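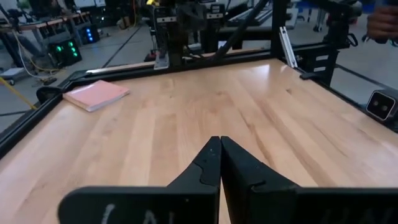
**To:** Workrooms and Shared Furniture list
**From:** Office of Facilities Standards, Beaulieu Building
**Date:** Aug 14, 2026
**Subject:** Re: Care of the light wood tabletops, second floor

Dear colleagues,

The question quoted below was received by this office and is answered to the full list, as several units have the same tabletops and have written with similar concerns.

> From: Heriberto Urrego
> To: Workrooms and Shared Furniture list
> Subject: Care of the light wood tabletops, second floor
>
> Good morning,
>
> Our unit took over Room 88 in July and with it one of the large butcher-block style tables. The surface is in good condition and we would like to keep it that way. The instructions we were given by the previous occupants consist of a single line: "Oil when dry." They do not name an oil or explain how one is to judge dryness.
>
> I would be grateful for guidance on the following points.
>
> First, the top has a soft sheen. Does this mean it has been sealed, and if so, should it be oiled at all?
>
> Second, some strips are darker than their neighbors. A member of our unit believes these are stains and has proposed sanding them out. I have asked that this wait until we hear from you.
>
> Third, people leave notebooks and folders on the table overnight. Is there any harm in this?
>
> Fourth, the table has a black frame along its edges. May the same product be used on the frame and the wood?
>
> With thanks,
> Heriberto Urrego

**1. Sheen and finish**

A sheen does not by itself establish which finish is present. The tabletops issued under work order 3827 were delivered with a hardwax finish from Nilora. Tables acquired before that order were treated with plain mineral oil, and a few have since been refinished by the units that use them. The finish is recorded on the furniture card held by this office. Please write to us with the room number before applying anything, and we will confirm the entry for your table.

Tables with the hardwax finish should not be oiled. Oil sits on top of the wax, stays tacky, and collects dust. Tables with an oil finish may be given a thin coat of food-grade mineral oil twice a year, wiped on along the grain and buffed off after one hour. The table should remain out of use until the following morning.

Where the card is missing or incomplete, a member of this office will examine the table in person. We ask that units refrain from testing with solvents. Alcohol was used for this purpose on a table in the east wing last year and left a pale ring that required the whole top to be refinished.

**2. Darker strips**

Variation in tone between strips is normal in tops of this kind and is no cause for repair. Each strip is cut from a separate length of wood, and the lighter the wood, the more easily a slightly darker piece is noticed. A difference that follows the edges of a strip is almost certainly natural. A mark that crosses from one strip into the next is more likely to be a stain and should be reported.

Units are not authorized to sand tabletops. When sanding is approved, the work is carried out by Gustititz under the existing service agreement, finishing with 400 grit. Mr. Urrego was correct to ask that the work be postponed.

**3. Notebooks and papers left on the surface**

Items left overnight do no damage. Items left in one position for a season may do so. Pale wood changes color with exposure to daylight, and an object that remains in place will leave an area lighter than its surroundings. Colored covers raise a further concern — dye can transfer to the wood if the cover becomes damp. A notebook kept regularly on a table should be moved from time to time, and it should never be set down on a surface that has just been wiped.

Unclaimed notebooks should be taken to the reception desk on the first floor, where they are held for 4 weeks.

**4. Frames and rails**

Wood products should not be used on the frame. Oil and wax leave a film on black finishes that shows every fingerprint, and the film is tedious to remove from corners and brackets. A cloth dampened with water and a small amount of dish soap is sufficient. Please dry the rail afterward, paying attention to the line where it meets the wood, as water left standing in that joint can raise the grain.

Clamps and brackets attached to the rails may remain in place during cleaning. They should not be tightened directly against bare wood. A felt or cork pad is to be placed between the two, and pads are available from this office on request.

**5. Routine cleaning**

Daily care consists of dry dusting with a soft cloth in the direction of the grain. Once a week the top may be wiped with a well-wrung cloth. Spray cleaners, including the Guvorine product stocked in the supply closets, are intended for laminate desks and should not be used on these tables.

Requests for furniture cards, pads, or an inspection may be sent in reply to this message. Please include the room number and the name of a contact person in your unit. Inspections on the second floor will be scheduled first — other floors will follow in the order in which requests are received.

Office of Facilities Standards
Beaulieu Building, Room 4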